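The long way up to Hotberg

Go early, before the wind gets up, and take the eastern path. I know everyone says the western one is prettier. It has the waterfall, and the car park with the decent loo. But the eastern path gives you the whole of Hotberg in one go, when you come round the last bend and there it is, a great rust-coloured lump of rock standing over the lake like something left out in the rain for a few million years!

I had been meaning to walk it since my first trip to Nimri, when fog kept us indoors for two days with a jigsaw and a great deal of soup. This time the sky was clear and I was on the path by half past six with a cheese roll in each pocket.

The first stretch is all birch and bog, and your boots will get soaked. After that the ground turns to slabs, tilted and striped in pink and grey, and you climb 585 metres without ever needing your hands (well, once, at the gully, and there's a chain). Lichen grows on everything, bright as mustard. I stopped so often to look at it that a family with a small child on reins went past me twice.

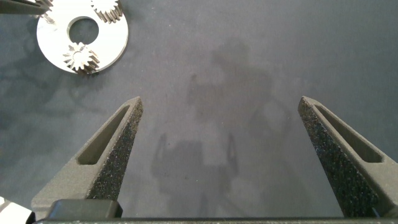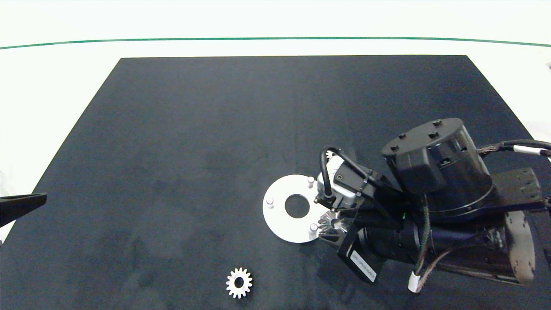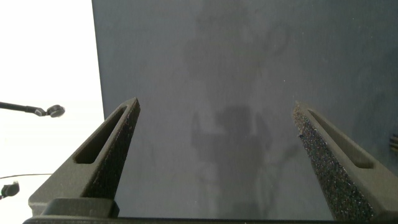 According to Ka-ming Tsai, the lake is at its best in March, when the ice breaks up along the shore and you can hear it knocking from halfway up the slope. I believe it. Even without ice the place is full of sounds, little slaps of water under the boulders and ravens grumbling overhead.

From the top you look straight down on Nono, the tiny island with one bent pine, and across to the Plinine ridge, which still had snow in its creases. I sat there for over an hour. I ate both rolls. I tried to draw the ridge and made it look like a row of bad teeth, and I was perfectly happy.

Coming down, take the shore path if your knees allow. There are 217 steps cut into the rock near the old jetty, uneven and steep, with a rope on the lake side. The water at the bottom is green and so clear that I lay flat on the jetty to watch the perch. Bring a towel, and a dry pair of socks for the bus.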